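Working Near the Arm: Rules of the Table
Course handout 3, Bendmont workshop. Notes by Janka Jelínek
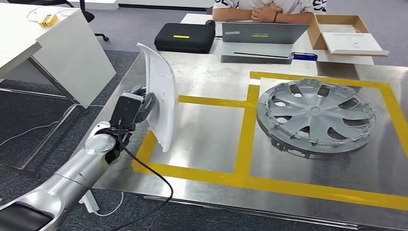
Fig. 1. Panel in the gripper, wheel cover in the right-hand zone, hands clasped behind the desk.

You have all read the safety sheet, or at least signed it. These notes cover what the sheet leaves out, mostly small habits that look silly until the day they don't. Bring them to the practical. There will be no spare copies, and the printer on this floor has its own views anyway.

1. Tape is a rule

Yellow tape on a table marks where parts go. It does not stop anything. The arm can't read it and will cross it cheerfully if your program says so. The tape is for you, so that you and the program agree on where a part is supposed to be.

One part per zone. If a zone is meant to be empty, leave it empty. Your phone is a part, as far as the table is concerned, and so is your sandwich.

The wheel cover in Fig. 1 lies flat inside its lines and a bit crooked. For our exercises a small tilt is allowed. Over the line is not. If you find yourself arguing that it is "mostly inside," you already know the answer.

2. Where your hands go

Look at the person in Fig. 1. Hands together, own side of the desk. This is the most useful thing anyone can do while an arm is holding something, and it takes no training at all.

The urge to help is strong. A panel sags a little, and out comes a hand to steady it. Last October a student of mine reached in to straighten a cover by 9 millimeters. Nothing happened to him. He did get to write the incident report, in full, and then a second one after I had read the first.

Stop the arm, say "stopped" out loud, wait for your partner to say it back, then reach. Yes, even if your partner is standing right next to you and looks bored.

3. Cables

Cables breed. Before each run, follow every one of them with your eyes from end to end:
- the gripper cable, through the whole move and not only at the start position
- anything crossing the carpet where you plan to walk
- any plug hanging by the table edge, which you will either connect or put away

A loop of cable lying on the table is fine while the arm stands still. Jog the arm through the full path at low speed and watch the loop. If it drags a part along with it, you have built a second robot, and it isn't on the risk assessment.

4. Holding big, thin things

A curved panel gripped at the lower edge is a lever. All the weight is up top and your fingers are at the bottom. So: slow at the start, slow at the stop, and no showing off in between. In this course we cap the travel speed for panels at 20 percent. Nermin Ateş, who teaches the other group, allows 14. Her group has broken fewer panels, and she brings it up.

5. Desks nearby

Laptops stay on the desk, off the steel. Boxes too. Close the lids of cases you aren't using. Before the practical, work out how far your arm can reach with the part in the gripper, and add the part. People forget to add the part. An arm with 700 mm of reach holding a long panel does not have 700 mm of reach.

For the practical

Work in pairs. Write your own start checklist, on one side of paper, in words your partner can read aloud. Swap with another pair and run theirs exactly as written, including the mistakes. Hand in both sheets with your corrections in pen.

Reading: chapter 9 of the course binder. The chapter on paint booths can be skipped.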